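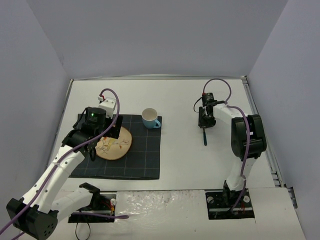

Figure 3. Single setting on the dark gridded placemat: round decorated plate left of center, light blue mug at the upper right.

4.2 The one-person setting

Of all the layouts in the Trirnent collection, the one-person setting was the one we most looked forward to studying. A formal dinner table comes with a rule book. A breakfast for one does not, and yet people have strong and surprisingly stable ideas of how it should look. We asked 76 adults in Bultton to set a place for a light meal with a mat, a plate, a mug and a spoon, and then to tell us, in their own words, when they felt it was finished. The sessions ran through May in the community hall, and the talk that came out of them was a pleasure to transcribe.

The mat does more work than we expected. Participants treated its edges as the outline of the meal, and they were quick to notice when a piece crossed that outline. Opinions split on whether crossing it matters. In Figure 3 the top of the mug overlaps the white table just past the far edge of the mat, and when we showed similar layouts to participants, some called them relaxed and others reached out to fix them. We had planned to score this as an error. After the first sessions we dropped that and recorded it as a style choice, following the El Fassi coding sheet for informal tables.

A pale grid on a dark mat is handy for this kind of work. It gives the eye something to judge a plate against, and several participants used the lines without being told to. One lined up her spoon with the nearest line, stepped back, and declared the whole thing "parked."

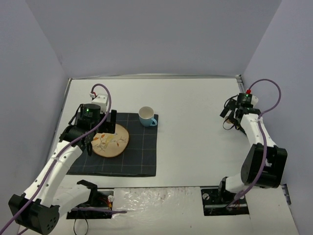 Figure 4. Light blue cup near the upper right corner of the mat, handle toward the right, with the leaf-patterned plate below and to its left.

4.3 Plate and cup

The diagonal arrangement in Figure 4, with the cup up and to the right of the plate, was the most common choice in our sample by a wide margin. Right-handed participants explained it through reach. Left-handed participants often chose it too, and said it was simply where the cup goes. We find this delightful! It suggests that the layout is learned as a picture as much as it is worked out from comfort, and it fits what participants told us about their childhood kitchens.

Handles were a livelier subject. Nearly everyone turned the handle outward, away from the plate, but there was real disagreement over how far. A handle pointing straight to the side was described as neat, one angled down toward the diner as ready to pick up. We coded handle direction by clock position, with the near edge of the mat as six o'clock, and kept the coding coarse. Finer steps gave us poor agreement between coders and told us nothing new about the layouts.

Patterned plates brought up a question we had missed in the pilot. A plain round plate has no right way up. A plate with a bird or a branch on it does, and many people will turn it, sometimes more than once, until the picture faces the person eating. We added plate rotation to the coding sheet in Nusilex, our annotation tool, and went back over the earlier material.

4.4 The spoon

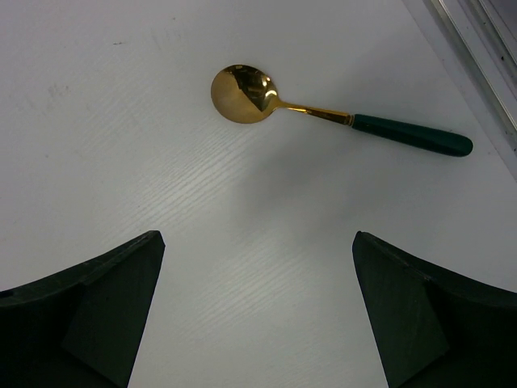
Does a spoon need to be on the mat for the setting to count as complete?
Most participants felt it did, though a fair number accepted a spoon lying beside the mat as long as it ran parallel to the edge. We therefore coded position and angle separately.

Angle turned out to be the stronger cue. A spoon lying at a slant was read as put down, and a straight one as laid out, even when both were the same distance from the plate. People used those exact words again and again. The material of the spoon came up as well. Pieces with a colored handle and a gold-toned bowl were handled by the colored part almost without exception, and participants liked to keep the bowl free of fingerprints. All sessions were held under overhead lighting set to 400 lux, which kept glare on the bowls similar from one session to the next.
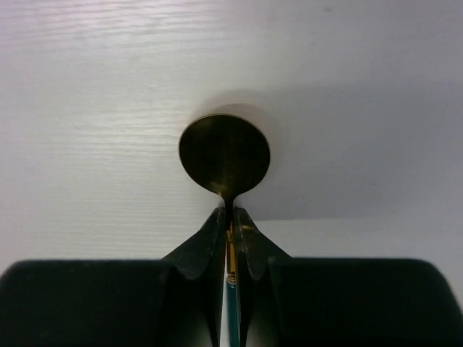
Figure 5. Spoon held upright at the neck, bowl at the top, with the gold-colored section meeting the green handle below.

The join between bowl and handle also gave us a convenient landmark for measuring. We took the spoon's angle along the line from this join to the tip of the handle, leaving the bowl out. Round, shallow bowls have no clear tip of their own, and our early attempts to use the bowl as an end point were frustrating. With the new rule, the 2 coders agreed on almost every layout. Remaining differences were talked through with the coding sheet open, and the agreed values are the ones used in Section 5.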